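Ticket: Plindeck bimanual runs, right arm stalls before handoff
Opened by: Ruan Mathebula
Component: Stuvow policy training / action chunking
Status: Resolved, follow-up open

Summary
The right arm hovers short of the small container and never commits to the grasp. Left arm is fine. Same checkpoint, same table, both arms homed properly. Loss curves look lovely, so I don't trust them.

Setup
Dataset is 3872 teleoperated episodes. Policy predicts chunks of actions for both arms together. Evaluation tasks are all kitchen-type objects on the wood table.

Log

09:20 Reproduced on the first try. Right gripper opens, drifts in, then sits there wobbling. Restarted the controller, no change.

10:05 Swapped in the older checkpoint. Same hover, a bit farther out. So it isn't last night's training run.

10:50 Replayed a recorded demo open loop and it went straight through, handoff and all! Hardware and calibration are off the hook.

11:30 Plotted the actions for the demos. Lots of them have a long pause right before the right gripper closes, where the operator is lining things up. I filtered for it and 595 episodes have a pause longer than one whole chunk. The policy is learning to wait, and it's learning it very well.

13:15 Tried the trimming idea from the Uchida notes: drop the idle steps when both arms are nearly still, but keep the last few before any gripper change. Retraining on a subset of 1000 episodes to get a quick answer.

16:40 Subset model is up. The right arm goes in and closes! I had 6 clean handoffs in a row before I stopped to write this, and I'm really excited about how small the change was.
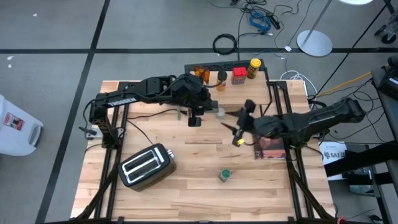
17:10 One thing to watch: trimming by joint velocity alone also cuts slow, careful motion, and the left arm gets a little jerky on approach. Raising the window before the gripper change helped. Values are in the Grukent config under idle_trim.

Resolution
Trim idle steps in preprocessing. No change to the model or the controller.

Follow-up
Full retrain on all episodes with trimming on, then the same evaluation list with the object positions shuffled. I'd also love a run with trimming on the right arm only, to see whether the jerkiness goes away. Leaving this part open until both are in.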